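3.2 Snack packaging in shared rooms

Small foil packages made up a large part of what we logged in the shared rooms at Halholm. Of the 1,645 items recorded in June, most of the loose packaging was found on or near other household things, and only a small share lay by itself on a clear surface. Items were sorted into 20 groups by material and shape. Foil snack packages were kept apart from paper wrappers because the two behave differently when pressed. Foil holds a crease and forms points at the corners, and the printed parts fold out of sight. Figure 4 shows a package of this type held up among other items.

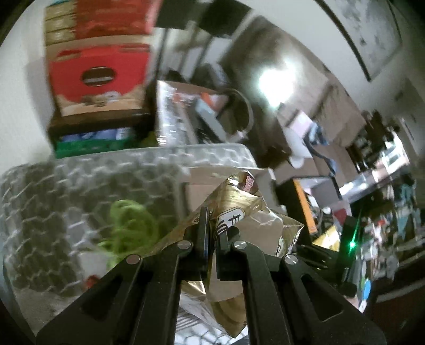 Figure 4. Gold foil snack package with creased surface and partly folded label.

Folding matters for sorting by label. In the Brivine list, a package is entered under its product name only if the name can be read without opening the foil out. Where the print was turned or hidden in a fold, the sorter entered the material and main color and left the name blank. We followed the same rule, which means that the counts by product in Table 3 are lower than the counts by material.

Crumpled packages were not flattened before they were measured. Length was taken between the two points farthest apart, including any corner that stuck out. This gives smaller values than those reported for Lockyer, where each package was smoothed by hand first, and the two sets should not be compared directly.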